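# Small marks on pale surfaces: what stays after daily wiping

Project report, Sânziana Sârbu and Virgil Chiriac
March 22, 2020

On the off-white surface there is a small dark speck with a short smudge to the right of it, and further right and lower a fainter fleck.
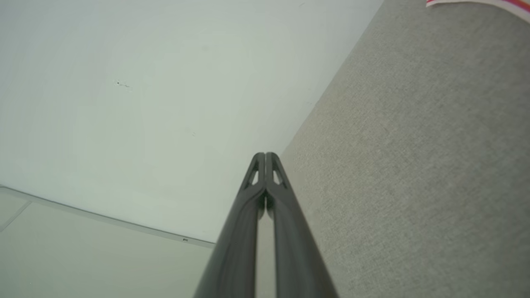 ## 1. Why we chose this subject

Our course asked for a household topic which can be studied without a laboratory. Virgil first wanted to compare washing powders, but another pair had already taken this. I had the idea for marks when I was wiping a white cupboard top in the residence and saw that the cloth went over the same dot three times and the dot was still there.

Our question was simple: which small marks remain on pale, smooth surfaces after ordinary wiping, and where do they remain? By "small" we mean a mark which one fingertip can cover. By "ordinary wiping" we mean a damp cloth with water, moved in long strokes, as most people do it in the evening.

## 2. Where we worked

We worked in the shared rooms of the Clernutard residence, in the part where Virgil lives. We chose 20 surfaces. They were tables, shelves, cupboard tops, window boards and a few panels that join a table at the side. All of them were white, off-white or light grey. We did not include dark surfaces. I come back to this in section 6.

Lenuța Voicu lent us her sewing magnifier and a desk lamp. The lamp was more useful than we expected. With light from the ceiling, many marks disappear to the eye. When the lamp is low and from the side, they come out clearly.

## 3. How we recorded the marks

Each surface received a letter and a sheet of paper with its outline. On this outline we drew every mark before wiping and then again after. We used four words:

- **speck**: dark, small, with an edge one can see
- **fleck**: pale or weak in colour, sometimes visible only from one side
- **smudge**: longer than wide, with soft ends
- **line**: follows a joint or an edge

Sometimes a speck had a smudge beside it. In this case we wrote it as one mark and put a small arrow for the direction of the smudge. Raluca Bratu, who checked our sheets, did not agree with this and would count two. We kept our rule to the end so that the numbers stay comparable, but her argument is a fair one.

The work continued for 13 evenings. We used one cloth per evening and washed it by hand afterwards.

## 4. Results

Before wiping we recorded 216 marks in total. The larger part went away with the first stroke. The ones which stayed were mostly specks, and almost all smudges were gone. Where a speck and a smudge were together, the smudge usually left first and the speck remained alone.

The position was more interesting for us than the kind. In the open middle of a surface the cloth does good work. Along an edge it does not. If the edge has a slight raised lip, the cloth climbs over it and leaves a thin strip which is never touched. Such strips were grey on several of our tables – at first we took them for a shadow. A dry toothbrush, used along the lip before the damp cloth, took most of this away.

The lower panel next to a table was also often forgotten. People wipe until the edge and then stop, and the crumbs fall on the panel.

## 5. Some mistakes we made

On the second evening I pressed too strongly on a speck and made the area around it shiny. After this we pressed only with the flat hand. Virgil lost the sheet for surface H and drew it again from memory, so its first column should not be trusted.

We also believed that every dark point was dirt. Brândușa Tănase showed us that one of them was a small hole in the coating. With the magnifier it was easy to see, with the eye alone it was not. We removed it from the list.

## 6. What we would do next

If we can continue in July, we would like to include dark surfaces, where the pale flecks should be easier to find. We would also ask a person outside the project to draw the marks, because after some evenings we knew where to look and perhaps did not look any more at the rest.

The sheets are in the blue folder at Lenuța's desk, sorted by letter. Sheet H is at the back.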